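June 22, 2021

Gripper notebook, the long one I promised after lunch and then didn't write until now.

Okay, so the relabeling result held up. I reran it from scratch this morning with the clean split, because last week's version had eleven demos that were in both train and held-out (my fault, I built the split off file times and two batches had been copied over twice). With those pulled out, the gap between the old time alignment and the new one got a little smaller but it's still there and still bigger than the wobble between seeds. I was ready to be sad about it and I'm not!

For anyone reading this cold: the question is whether our policies are bad because we don't have enough hand-held demos, or because the finger width signal and the video are out of step by some amount we never bothered to measure. I've been saying "it's probably the timing" for weeks with nothing to back it up. Now there's a bit of something.

What I did. Took the shelf pick set, 496 demos after cleaning, all collected with the hand-held grippers, all pick one thing off a shelf and set it down somewhere else. Trained the same small policy twice. Version A uses the width values at whatever frame they were logged against. Version B shifts the width signal for each demo by a lag that I estimate from that demo alone. Same network, same number of steps, same crops, same everything I could think of. Then I looked at where each one decides to close.

The lag estimate is the part I like. Every session starts with the person opening and closing the fingers a few times before picking anything, which we only ever did to check that the width reading was alive. But you can see the fingers in the video the whole time, so you get a visual open/close curve for free. Slide one against the other, take the best match, done. It's maybe forty lines of code and most of that is reading files. I feel silly that it sat there unused for so long.

And the lags are not the same from demo to demo, which is what I didn't expect. I figured there'd be one number, we'd subtract it, and everybody could go home. Instead there's a fat cluster near 2 frames and then a long tail, and the tail comes almost entirely from sessions recorded late in a battery charge. I don't know why yet. Could be the logger slowing down, could be the radio link, could be something dumb like the clock only syncing at power-on. Plotting lag against time since power-on is on the list.

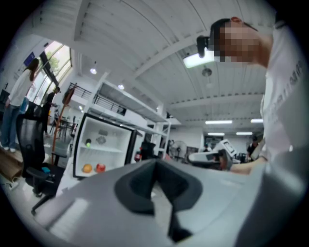

The other thing I worked on is the background question, because it keeps coming up at the Claeys calls and I'd like to have an answer that isn't a shrug. The fisheye picks up a huge amount of room. In most of our clips the target takes up a tiny patch and the rest is ceiling, lights, furniture, people going about their business. So does the policy learn the task, or does it learn that when the light panels are at a certain angle you close the fingers? I've had a bad feeling about this for ages.

Test was pretty crude. I took 187 demos, the ones where I trust the lag estimate the most, and made a copy of each with everything outside a center region swapped for the same region from a different clip. So the fingers and the thing being picked stay right, and the room is wrong. Then I ran both trained policies on the originals and on the swapped ones and compared the predicted close moment. No retraining, just poking at them.

Version A falls apart. The close moment drifts early on most of the swapped clips, sometimes by a lot, and on a handful it never closes at all. Version B drifts too, but a lot less, and it does close. My story for this (and it's only a story so far) is that when the width signal is out of step, what the fingers look like stops being a good clue for when to close, so the network goes hunting for some other clue and the room is full of them. Fix the timing and the fingers become useful again. I'd believe that from somebody else, which makes me nervous about how easily I believe it from me.

Things that could be wrong with it:

The swap leaves a visible seam. I feathered the edge but you can still see it if you look, and a network surely can. A fair control would be swapping in the same clip's own room from a few seconds earlier, so the seam is there but the room is right. Haven't done that. Should be the very next thing, before I show anyone a plot.

The 187 were picked by lag confidence, and the confident ones tend to be the slow careful demos with nice clear open/close wiggles at the start. Fast sloppy demos are underrepresented and those are the ones we'd want help with.

All of this is open loop. I'm comparing predicted close moments with what the person did, and a policy can match the person nicely and still knock the thing off the shelf. The arm over at Drollholm is booked until July, so open loop is what we get for now.

Side note on Satus, since I complained about it in the last entry. The new build reads the old recordings without converting them first, and it's fast. I take back about half of what I said. It still drops the last second or so of every clip if you stop the recording with the button on the handle instead of from the laptop, and I lost a good while this morning to thinking that was a bug in my own loader. Please stop from the laptop until it's fixed! I'll put a note on the handle as well.

Also, the head-worn units. The streams from those are saved with their own clock and I haven't touched them for any of the above. Tempting to use them as a third opinion on timing, since both hands are usually in view when somebody is picking. But that means solving a second lag problem to help with the first one, and I know how I am, I'd vanish into that for weeks. Parking it.

Zeltar runs: I queued three more seeds of each version on it overnight, A and B both, with the clean split. If the gap closes with more seeds I'll say so in the next entry and you can all be gracious about it. The queue looked short when I put them in. One of the jobs asked for too much memory and got bounced, so I cut the batch size for all of them to keep things even – that means the new seeds aren't strictly comparable to the first ones, and I'll report them separately.

Stuff I tried that went nowhere, so we don't try it again. I tried estimating the lag from the whole demo instead of just the opening wiggles, thinking more signal would be better. It's worse. During the actual pick the fingers are closed on something, the width goes flat, and the match gets mushy and happily settles on any shift you like. I also tried smoothing the width curve before matching. Makes a prettier plot and a blurrier peak. Skip it. And I tried using one lag per session instead of one per demo, which is nearly as good for short sessions and clearly bad for long ones, fits with the battery business.

A question for whoever has opinions: do we want to start asking people to do the open/close wiggle at the end of a demo too? It would cost a couple of seconds each time and it'd tell us right away if the lag drifts inside a single demo, which my method can't see at all. My vote is yes, but I'm not the one doing most of the collecting, and I remember how much everybody loved it when I added the last step to the routine.

Scripts are in the usual folder under lag_from_wiggle, and the swapped clips are next to them. The clips are big, don't copy them to your own machine unless you mean it. The config for version B has a flag called use_shift that has to be set to true by hand. I forgot it once and spent an hour admiring two identical curves.

Tomorrow: same-clip seam control first, then the lag against power-on plot, then check on the seeds. If there's any time after that I want to watch twenty or so of the fast demos all the way through with the shifted width drawn on top, just to see with my own eyes whether the closes land where the fingers touch.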